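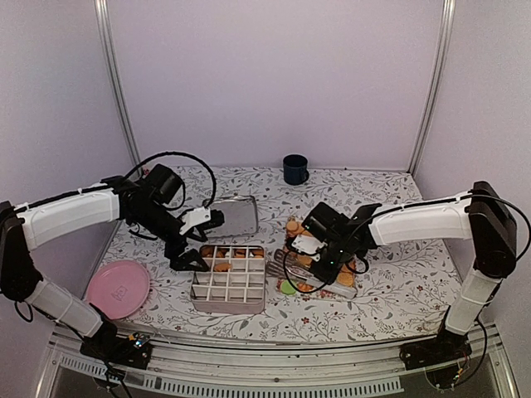

The Survey Years of the Hernel

Nov 20, 2020

The schooner Hernel left Flendville in November with orders to chart the coast north of Retden. She carried a crew of 70, food for 100 days, and two clocks for working out longitude. One of the clocks stopped before she had cleared the outer shoals.

Ertuğrul Saraç has spent much of his working life on the ship's papers. The captain's log has been in print for decades, and most accounts of the voyage lean on it. Saraç prefers the sailing master's notebooks, which were kept for daily use and never cleaned up for the owners.
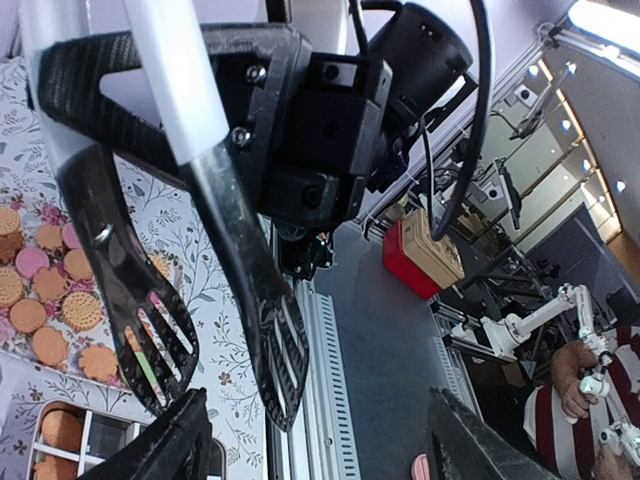

They record soundings, wind, the state of the casks and a long quarrel over the anchor cable. The master did not trust the remaining clock. Whenever the sky allowed, he checked it against the moon, a slow piece of arithmetic that could take him most of an evening. On cloudy nights he wrote "no sight" and went to bed.

The chart that came out of this work stayed in use for 90 years. Its weakest stretch is the mouth of Greenberg Sound, where fog kept the boats aboard and the shoreline was sketched from the deck.

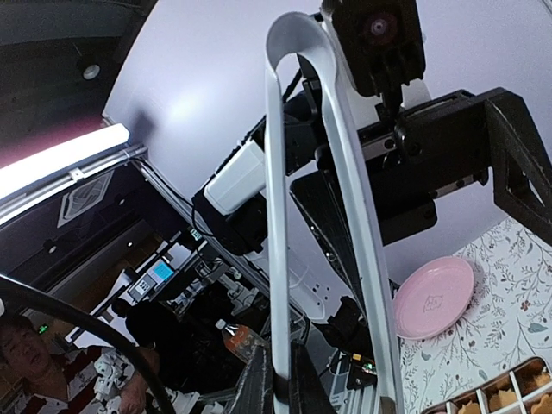
Silver rail with a black sensor housing at the top.

Nouhaila Nasr, a retired harbor pilot, has compared the old sheet with modern depths. She found the main channel close to where the master put it. The sandbars have moved a good deal, as sandbars do, and one small island on the chart does not exist. Nasr thinks it was a bank that dried at low water. Saraç thinks it was a copying error made in the engraver's shop.

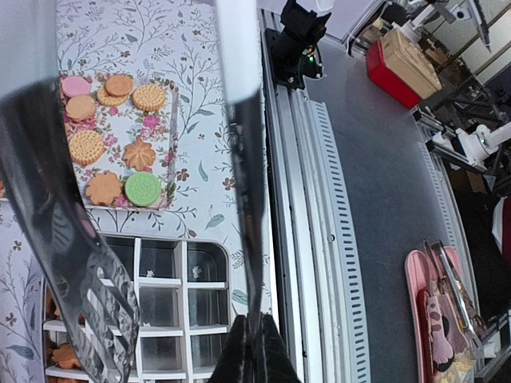

The notebooks would settle the matter, but the pages for that week are missing. The binding has been cut there, and the library has no record of when. Saraç is now going through the letters of the ship's surgeon, who went ashore at the sound once the fog lifted and complained at length about the mud.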